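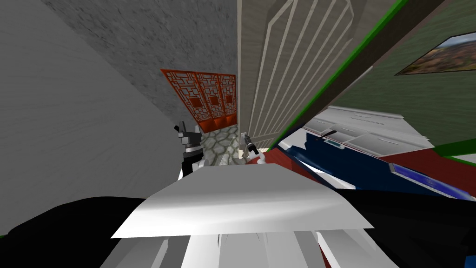

3. Fixing the feet and hinges

By Kojo Sowah, Patari

Read this section to the end before you open the bag of screws. You need a cross-head screwdriver and a soft blanket.

1. Lay the panels face down on the blanket, with the feet side towards you.
2. Push one foot into each hole until it clicks. Do not use a hammer.
3. Put the hinges between the panels and turn the screws by hand first. Tighten them only when all are in place.
4. Lift the divider together with a second person and open it slowly.

Note: The gap between two panels should be 3 mm. If it is bigger, loosen the lower hinge and push the panels together again.

Caution: Never stand the divider fully flat, it can fall. Keep it 96 cm or more from a heater or an open fire.

For spare hinges please write to us with part number 459. The delivery takes about 29 days.

Last updated: February

© Patari | Contact: Clorneck service desk | Back to top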